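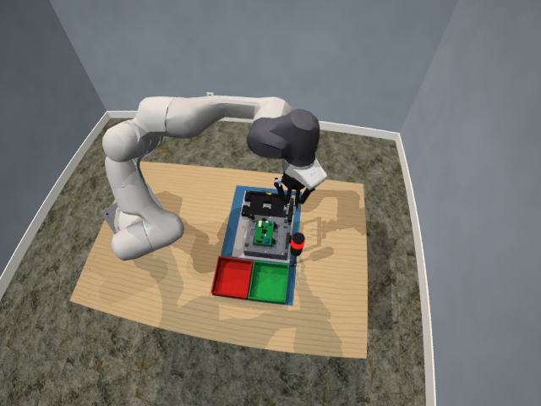 *Figure 1. The simulated board-sorting cell, with a green circuit board on the gray fixture and both bins empty.*

# Collecting Demonstrations for a Board-Sorting Task

Project report, Fornby Technical College, Robotics Lab Course

## 1. Background

Our course project was to train a robot arm to sort circuit boards by learning from recorded demonstrations. The full project has two halves. One group trains the model and the other group collects the data. This report is about the data. The training group is writing its own report and we only mention their work where it changed ours.

All of the work was done in simulation. We used Temosico, the simulator installed on the lab computers, and the project code is kept in a shared folder called Cemus. The learning model is named Shi in the code, so we use that name here too.

## 2. The task

The arm is fixed at one side of a wooden table. It has a two-finger gripper. On the table there is a blue mat with a test fixture on it, a red bin and a green bin next to each other, and a small signal tower.

One episode goes like this:

1. The arm starts with the gripper open and raised.
2. A board is in the fixture. The fixture closes, and the simulator decides if the board passes or fails.
3. The tower shows the result. Red means fail, green means pass.
4. The operator opens the fixture, grips the board by its long edges, lifts it out, and places it in the bin that matches the lamp.
5. The arm goes back up and the episode ends.

The result is picked at random, so the board itself gives no hint. The model has to look at the lamp. We asked for this on purpose. In an early version of the task the failed boards were a slightly different shade, and the training group was worried that Shi would learn the shade and ignore the tower.

## 3. How we recorded

The operator moves the arm with a handheld controller. Moving the controller moves the gripper, and a trigger closes the fingers. A foot pedal starts and stops the recording. We started with a keyboard key for this, but reaching for it made the gripper jump at the end of almost every episode.

Each episode saves these things:

- joint positions of the arm
- gripper opening
- commanded motion from the controller
- camera images from several viewpoints
- the state of the signal tower, saved as a label

The joint data and commands are stored at 50 samples per second. The camera images are stored at a lower rate and matched to the nearest joint sample afterward. The tower label is never given to Shi as an input. It is only there so that we can check whether a board went to the right bin.

Between episodes the script changes the position of the bins a little, turns the board a few degrees, and moves the lights. It also changes the camera position within a small range. The fixture is not moved.

## 4. Start positions

For the first batch we let the operator start from wherever the arm had stopped. This was quick, but it made bad data. Many episodes began with the gripper already low and close to the fixture, and the model had few examples of coming down from a height. It would hover over the mat and drift sideways.

After that we added a reset. The arm now returns to a raised pose with the fingers spread before the pedal does anything. The reset pose has a small random offset added to it, so the starts are close to each other without being the same. We deleted the first batch completely and did not try to trim it.

In the episode shown in Figure 2, the gripper is open and well above the work area and the tower's red lamp is on, so the correct bin is the one on the left.

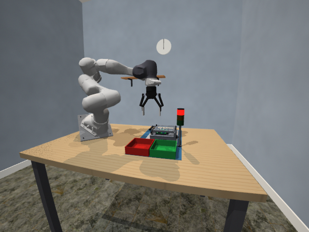 ## 5. Checking the episodes

Every episode was replayed once before it went into the final set. The replay tool plays the cameras next to a plot of the gripper opening. An episode was rejected if any of these were true:

- the board went into the wrong bin
- the board was dropped and picked up again
- the gripper pushed the fixture or the tower
- the operator paused for a long time with the arm in the air
- a camera had missing images

We argued over the dropped boards. One side wanted to keep them, as a recovery could be useful for the model to see. In the end we moved them to a separate folder. The training group can add them later if they want to, and the main set stays clean.

The final set has 500 episodes. During the last full check we rejected 22 and recorded new ones in their place. The most common fault was contact between a finger and the edge of a bin during the release. The red bin was worse for this. Part of it lies past the edge of the mat, and operators tended to let go of the board too early on that side.

## 6. Problems

**Lamp visibility.** From some camera positions the arm blocks the tower during the grasp. This does not matter much to a person, who has already seen the color, but Shi only uses a short history of images. We narrowed the camera range so that at least one view can see the tower at all times.

**Uneven results.** The random pick gave long runs of the same result. Operators got used to one bin and made mistakes when the color changed. We changed the script to shuffle a balanced list.

**Different operators.** Our group members do not move the arm in the same way. One of us rotates the wrist before lifting the board, and the rest rotate after. Both work, but mixing them gave the model two answers to the same view. We agreed to rotate after lifting, and redid the episodes that did not match.

**Shadows.** With the lights low, the shadow of the wrist falls over the work area and the dark parts on the mat are hard to make out. We kept these episodes. The operators found them slower to do.

**Disk space.** The shared drive filled up in November and we lost most of an afternoon. Images are now compressed right after each session.

## 7. First test with the model

The training group ran an early version of Shi on 50 new episodes that were not in the set. Choosing the bin was the strong part. Most of the failures were in the grasp, with one finger landing on top of the board when it should have gone beside it. They asked us for more examples with the board turned further.

## 8. Remaining work

- Record a further batch with larger board rotation.
- Add a case where no lamp is lit and the arm should wait.
- Write the file format down in the Cemus folder. At the moment it is only described in the comments of the loading script.
- Ask for a second controller. The trigger on the current one sticks.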